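Clearing off the table by the wall

July 18, 2022

I spent most of last week's free time on one table. It's the white one along the brick wall at Hiltden, where I have shared a room since March. Everyone who comes through the door puts something down on it, and most of it stays there.

I didn't set out to reorganize anything. I was looking for the key to the mailbox, and Jayanthi Kotian said she had last seen it on the table, under some mail. The mail was from spring. Under it I found a box of staples, a tape measure, a bag of screws with no note on it and a paper plate. The key was in my other jacket, but by then I had already moved half the pile, so I kept going.

My method was to take everything off and put it on the floor in two groups, things that have a place somewhere else and things that don't. The first group was a lot bigger. Tape goes on the shelves. Pens go in the cup by the door. The screws turned out to be Rafferty Iwasaki's, from a bookcase he put together in the winter. He asked me not to throw them out, so they are now in a jar with his name on it.

The second group was harder. I had spare fuses, a roll of stamps, the little bags of silica gel that come in shoe boxes, picture hooks and 5 adapters that don't fit anything we own. I used to keep this sort of thing in a shoe box, and it always went to the bottom. A small drawer unit works better for me. It stays on the table and takes up very little room, and I can leave a drawer open while I look for something. My one rule is that a drawer doesn't get a second layer. When I can't see the bottom, something has to leave.

I wiped the tabletop with dish soap and warm water. There was a brown ring from a coffee mug that didn't come off until I went over it with baking soda. I let the paste sit through lunch and it lifted without much scrubbing. I wouldn't use anything rougher on a white surface. I scratched a desk that way once, and the scratches hold dirt worse than the stain did.

The brick is a different kind of job. It sheds a fine red dust, more in dry weather, and the dust settles on whatever is closest. I brushed the wall with a soft hand broom, starting high and going down, and vacuumed after. I thought about sealing it, but the can I looked at covers 300 square feet and costs more than I want to spend on a wall that isn't mine. So it's the broom, every other week.

The floor is next. The cords are the real problem there — they spread out in every direction and I step over them all day without noticing until I carry something big. I want to try running them along the base of the wall with clips. Jayanthi thinks a longer power strip would do more good. She may be right. 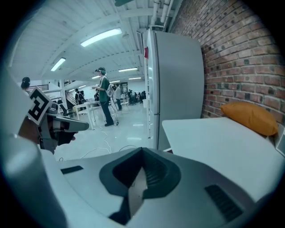
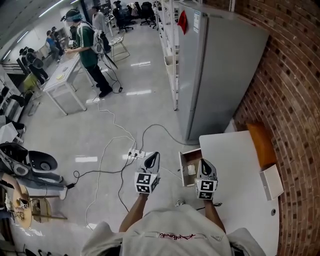 The white table and the brick wall at Hiltden.

If you have found a clip that sticks to old brick and comes off again without taking a piece of it along, leave me a comment. The ones I bought fell down overnight.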